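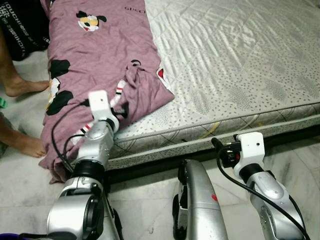
Tostden started with a bed that wouldn't stay made. Agathe Lecomte was running a small guesthouse in those days and changing every room herself between checkout and the afternoon arrivals, and she got so tired of wrestling with bedding that she began writing down what worked and what didn't. Those notes turned into our first class, and the class turned into us! We still begin where she began, with a bare mattress and one blanket. A white quilted cover with piping along the side is a lovely thing to learn on, as the piping gives you a straight line to work to, and a mauve-pink cartoon blanket bunched up in a long roll down one edge is pretty much what a bedroom looks like at seven in the morning. Find a corner, find the long side, and you're off.

What we do

We teach bed making, folding and linen care to people who do it for a living and to people who just want their own bedrooms to feel nicer. Our students come from guesthouses, care homes, cleaning firms and a whole lot of ordinary apartments. Classes are small, with 7 people at most, so everyone gets a bed to themselves for the whole session (no standing at the back watching somebody else's elbows).

The basic course is called Retano. It runs over four evenings and covers fitted sheets, flat sheets, blankets, comforters, pillowcases and the dreaded duvet cover. We spend nearly a whole evening on blankets, and people always wonder how we'll fill it until they try to square up a soft one with no seams to guide them.

Tresongate is the longer course, for people already working in housekeeping. It adds stain removal, mattress rotation, storage, and planning a day when you have a floor of rooms to get through and one cart.

Who we are

Agathe still teaches every Wednesday and would teach every other day too if we let her. Terence Blackburn joined after a long stretch in a hospital laundry, and he can tell you more about hot washes and cotton than you ever thought you'd want to hear (you will want to hear it). Smaranda Grecu leads Tresongate and wrote most of the handbook, all 101 pages of it. Callum Kettle looks after bookings, the linen closet and the coffee.

The linen library

Our library has grown to 2,648 pieces: sheets, throws, crib blankets, tablecloths, old wool army blankets, you name it. A big part of it came from the Onyshchenko family when they closed their bedding store, and we're still finding wonderful things in those boxes. Students can borrow up to three pieces between classes to practice with at home. Bring them back washed, please, and folded however you like. We enjoy seeing what you come up with.

Come by

The practice room is open to visitors most afternoons in July, when classes take a break. Call ahead and ask for Callum, or for Ashley Goodall if it's a group booking. Wear something comfortable and leave your rings and bracelets at home, they snag on everything.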